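Can It Clear Up the Cans Yet?

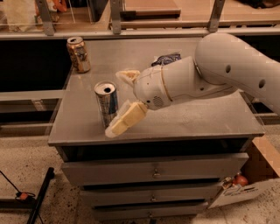 By Wilmer Bedoya | 22 Dec 2023 | Chores & Machines

My sister called last week to ask whether she should hold off on paying someone to clean her house, what with the robots coming and all. I laughed, and then I thought, well, I write a newsletter with the word "machines" in the title, I ought to have a better answer than laughing. So this month is for her (hi, Luz!) and for everybody else who has written in with some version of the same question.

Let's start small, with the cans. Two drinks left on top of a chest of drawers, a balled-up something dark blue at the back, and the whole lot wants to go. You or I would grab both cans in one hand on the way to the kitchen and not remember doing it. For a robot arm it's a proper job! The fingers have to open wide enough, come in on either side of the can without bumping it, close hard enough to hold it and gently enough not to crush it, and then lift. And an opened can is a rotten thing to practice on. It might be empty and light as a feather, or it might have two inches of warm soda in the bottom, and you can't tell until you pick it up. A top that's a bit shiny doesn't help either, because cameras can get muddled by reflections (so can I, before coffee).

The folks at Suvitz, who have been building arms for the home for a few years now, let me sit in on an afternoon of this back in June. I went in expecting to be bored and came out having yelled at a can like it was a football game. They were on a run of 100 pickups that day and got 39 of them clean, start to finish, no help. I know how that sounds. But the engineer next to me was delighted, and when I asked why, she said the misses were "better misses" than before. The arm would nudge the can, stop, back off and have another go. The older version just kept on pushing until something fell over.

That's the bit I find exciting, to be fair to it. A machine that gets it wrong and notices is a lot closer to being useful in a house than one that gets it right only when the can is on a piece of tape.

Now, the wadded-up stuff. I asked about wrappers and bags and got a bit of a sigh. A can is always can-shaped. A wrapper is a different shape every single time, it squashes, it sticks to the fingers, and it's easy to mistake for something you'd want to keep. Suvitz has a rule for now that if the arm isn't sure, it leaves the thing where it is and asks. Sounds sensible until you picture being asked 300 times on a Saturday morning whether this is trash.

Over on the shop floor it's a happier story. Marulanda, the bottling place I wrote about in the spring, has a Flurex arm at the end of its returns line that does nothing but pull cans out of a tray and stand them up. It does 2000 a shift and the crew there like it fine (it took over the job they used to draw straws to get out of). But look at what it has going for it: same tray, same light, same height, no carpet, no cables on the floor, no dog. Move that arm to my bedroom and it would be lost in a minute.

A couple of you asked about Flisico's little wheeled helper, the one with the tray on top. I've got one on loan through the holidays and I'll give it a full write-up once it's been through a family dinner. Early word: it carries things very nicely, as long as you put them on it and take them off again yourself. My nephew thinks it's the best thing ever. My mother has been using it as a side table.

So, Luz, keep your cleaner. Pay her a bit extra this month, too. I do think clearing cans off a dresser is going to be one of the first things these arms get good at around the house, well before laundry and a long way before the bathroom. I just wouldn't leave them sitting there waiting for it.

Got a chore you want me to ask about next time? Hit reply and tell me what it is and how much you hate doing it. Extra points for anything involving fitted sheets.

Wilmer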